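Grendport Home Forum > Laundry & Linens
Topic: folding the blue stuff, two people or one?
March 2019

warel_30
ok so we fold on a big surface with a sheet thrown over it. Pale sheet, wrinkled to heck, never ironed. Blue cloth goes on top, one of us each side. Still comes out crooked. Is it the sheet? 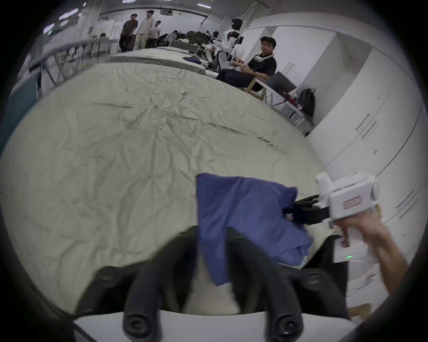 Groller: Iron the sheet first. Creases underneath drag on whatever your folding, always have.

warel_30
no way am I ironing a sheet just to fold on it. My order so far:

1. Drop it in the middle, let it sit in a heap. Dont pull yet. 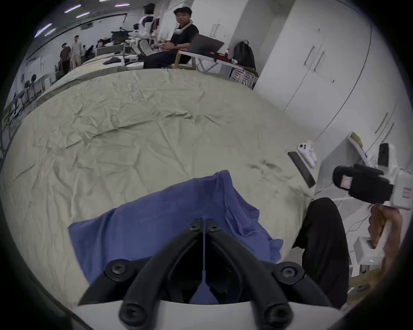
2. Find a corner. Any corner. Other person takes an end and lifts, then you can see if its twisted.
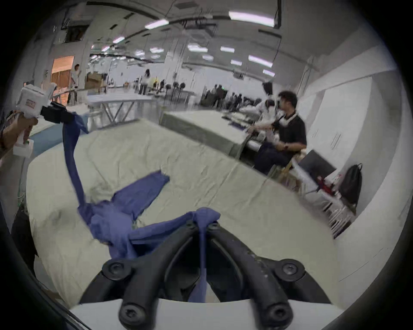 3. Untwist BEFORE it goes flat. I skip this one lol

imhof349
Disagree w/ Groller, a creased sheet is fine, it grips. Slick tabletop is worse. Your trouble is step 2, you want two corners on the same short side, not any old corner.

Groller: Grips too much. I did 700 napkins for a hall in October, bare table, all square.

imhof349
napkins arent knits tho. Knits stretch if you both pull, so one holds still and one moves.

warel_30
ok thats us, we both pull

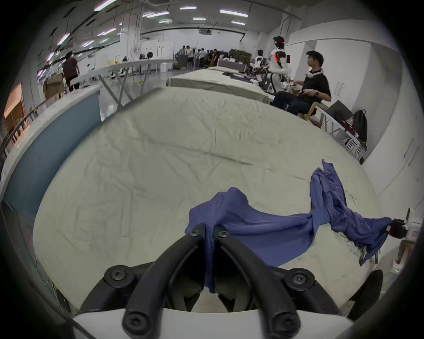

Blue cloth, one end each, corner still sticking up

imhof349
let the far end go and start over from the corner

Groller: and iron the sheet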